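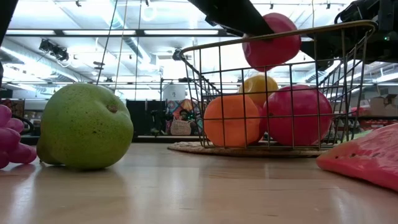 I've had pretend fruit in the house for seven months now, and the main thing I've learnt is that visitors will squeeze a pear before they've taken their coat off. The set is the Brultilum Mixed Harvest, £36 from Bonsu, and it comes without anything to put it in. For that they would like you to buy the Stisonon wire basket, and for people who think wire is a bit severe there's the Rarkero woven one. I ended up with both. I'm not proud of it.

Fruit first. The pear is the star. It has small dark speckles all over a yellowy-green skin, and somebody at Brultilum clearly cared about it very much. The grapes are good too, if you like your grapes shiny and purple and permanently at their best. The watermelon wedge fools no one over the age of two, but children go straight for it, and it's cheerful in the way a real wedge is for an hour or so before the wasps find it.

Some of the rounder items are less convincing. There are things in my set I've been calling oranges since June purely because of their colour. My sister-in-law maintains that one of them is a persimmon. The leaflet could settle this, but the leaflet says "assorted".

Then there's the celery. I can't explain why a fruit bowl set includes celery, and Bonsu's customer service, when I asked, couldn't either. It's nicely made, white at the bottom and green and leafy up top, and it won't lie down with the others. In the woven basket it looks like a guest who has come to the wrong party and decided to stay for the buffet.
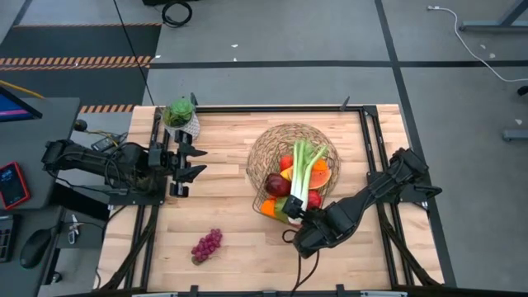
Celery coming out of the Rarkero, grapes down on the table.

The Rarkero is the prettier of the two baskets when full. It's round and brown with an open weave, and the red apples look well against it. It's also shallow, so a generous heap turns into a rolling heap the minute you go in for something at the bottom. Dusting it is a job for a dry paintbrush and a long radio play. Mine sheds, too, little brown crumbs that I blamed on toast for weeks.

The Stisonon holds far more and holds it still. You can see the fruit through the grid from the side, so the nice pieces needn't all be on top, and a quick rinse under the tap sees to the dust. Against it: the feel of wire on a wooden table, which goes through my teeth. A round woven mat underneath cured that. The mat is sold separately, naturally. With the mat and delivery I'd spent over £50 on fruit storage, for fruit that doesn't need storing.

Even the Stisonon won't swallow the whole set if you want it to look like anything. I pack it tightly with the apples and the peach and the other round stuff, and let the grapes and the watermelon sit out on the wood.

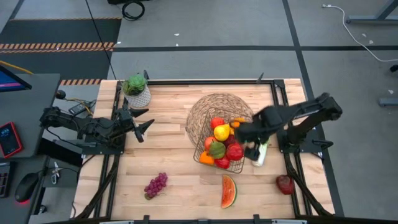

Gillian, in the comments, reckons I've been had: put a few real lemons in with them, she says, and no one will check the rest, and the celery can go in a vase on the landing where it'll do no harm. I tried the lemons. I then tried to slice a Brultilum one-that-might-be-a-persimmon for a gin and tonic, so the lemons are back in the fridge.

Fruit: four stars, mostly for the pear. Stisonon basket: four, if you budget for the mat. Rarkero: three, and keep a paintbrush handy.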